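Du colza plein le réservoir

En juillet, j'ai passé 4 jours à Ballotitz, chez Yatziri Olvera, qui cultive du colza et fait rouler son vieux tracteur avec (oui, avec l'huile !). Moi qui confondais encore colza et moutarde, j'ai vite été remise à niveau.

Sa presse, achetée d'occasion à la coopérative Jirden, tourne dans la grange et fait un boucan terrible. L'an dernier, elle en a tiré 1000 litres. Le tourteau part chez la voisine, Jade Fairclough, pour ses 40 brebis, qui en raffolent. 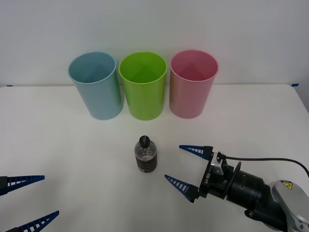
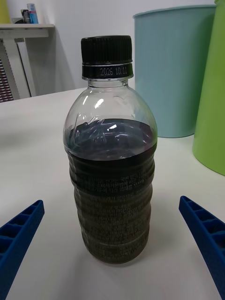
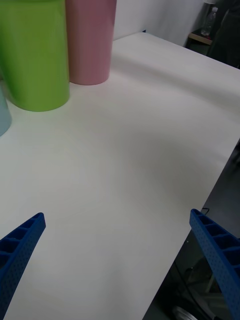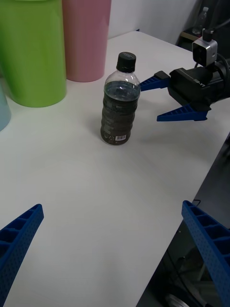 Gobelets et bouteille sur table blanche.

Le reste de la récolte file à l'usine d'Urnedar, et là, Yatziri s'agace un peu : les prix changent sans arrêt, le camion coûte cher, et le dernier chèque avait 544 euros de retard sur le devis. Elle sème quand même. « Le colza, tu râles dessus toute l'année et tu replantes en août », m'a-t-elle dit en resserrant un filtre.

Et l'odeur ? Un peu la friture, surtout au démarrage. Je suis rentrée avec le pull imprégné et une furieuse envie de beignets.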